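Laundry and Folding Area – Monthly Safety Walk-Through, with Comments
Granevov Clothing Exchange, back workroom. Checked by Sigrun Halvorsen, comments by Sigrun unless marked. December.

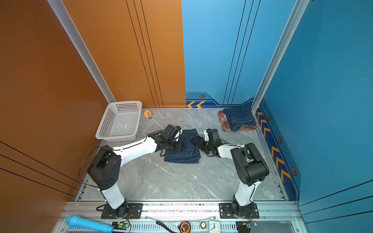 Marks used this month: OK, FIX (has to be done before the next walk-through), WATCH (leave it alone, look again next time). Anything from the November sheet that is still open has been carried over under the same heading so people can find it.

1. FLOORS AND WALKWAYS

Path from back door to folding tables clear – OK
Path from folding tables to sorting shelves clear – FIX
Two donation bags were on the floor by the shelves at 8:15. They were moved while I was there, but it was the same spot in November. Bags go on the pallet, even if they are only there for five minutes.

Mats flat, corners not curling – WATCH
The mat at the sink has one corner lifting. Taped for now. Gøran is looking at a heavier one.

Floor dry around washers – OK

2. WORK SURFACES

Surfaces wiped down before clean clothes go on them – OK
Nothing sharp left on surfaces (pins, seam rippers, tag guns) – FIX
Found a tag gun with the needle cap off on the long table. Mehrangiz says the caps for the older guns no longer fit well. If yours won't stay on, put the gun in the lidded tin when you stop using it.

Edges and corners free of splinters and chips – OK
The long table was sanded last month and is fine now.

3. BASKETS AND BINS

No cracks, no broken handles – FIX
One of the tall bins from Skureveck has a split running down from the handle. It has a red tag on it. Do not use it, and do not take the tag off to use it "just for today."

Plastic baskets with holes in the sides: check rims for rough spots – OK
Run a hand around the inside of the rim. Knits snag there and so do fingers.

Empty baskets kept off the walkway – OK
Set them in a corner or stack them under the table. Do not stack above shoulder height.

Filled baskets under the 30 lb limit – WATCH
I weighed the ones that looked heavy. All passed, one of them only just. Jeans are what puts them over, so a basket of denim should be filled halfway and no more.

4. FOLDED STACKS

Stacks stable, heavy items not on top of slippery ones – WATCH
Jeans piled on a thin cloth are all right on a flat surface. On the sloped shelf they slide. Shahab has asked for a lip along the front of that shelf, which I support.

Pockets emptied before folding – FIX
Carried over from November. A box cutter blade came out of a back pocket last month. Nobody was cut. Pat the pockets from outside first, then turn them out. This goes for small sizes too.

Belts, pins and loose buttons removed – OK

5. ELECTRICAL

Cords undamaged, no tape repairs – OK
Cords not hanging where a sleeve or a basket handle can catch – OK
Power strips not plugged into other power strips – FIX
The steamer was on a second strip again. It draws a lot and needs its own wall outlet. I have moved it and put a label on the outlet.

Kira steamer: tank emptied at end of day – OK
Iron rests upright on its stand, unplugged when not in use – OK

6. WASHERS AND DRYERS

Lint screens cleaned after every load – OK
Duct behind dryer 2 clear – WATCH
Some lint at the elbow. Luminița cleared what she could reach. The full cleaning by Palacios is booked and paid for.

Detergent closed and on the high shelf – OK

7. FIRE AND FIRST AID

Extinguisher on its hook, needle in the green – OK
Exit sign lit – OK
Back door opens fully from inside – OK
It sticks a little when the weather is wet – push at the height of the handle.

First aid box complete – FIX
Low on small bandages. Please order a box of 100. There is eyewash in the box, but the date runs out soon, so order that at the same time.

8. LIFTING AND HANDS

Step stool used for top shelf – FIX
I saw someone standing on a bin. The stool is behind the door.

Breaks taken during long folding shifts – OK
Comment from Shahab: "Wrists are sore after a full afternoon of denim. Can we swap between jeans and light items every hour?" Yes. Starting now, swap on the hour.

OPEN ITEMS AND WHO HAS THEM

Replacement mat – Gøran Ljungberg
Caps for tag guns – Mehrangiz Taheri
Split bin out of the building – Sigrun Halvorsen
Lip for sloped shelf – Shahab Amini to get a price
First aid order – Luminița Stanciu

Write any new problem on the sheet by the sink with your initials and the time. If it can hurt someone today, stop using the thing and come and find me first.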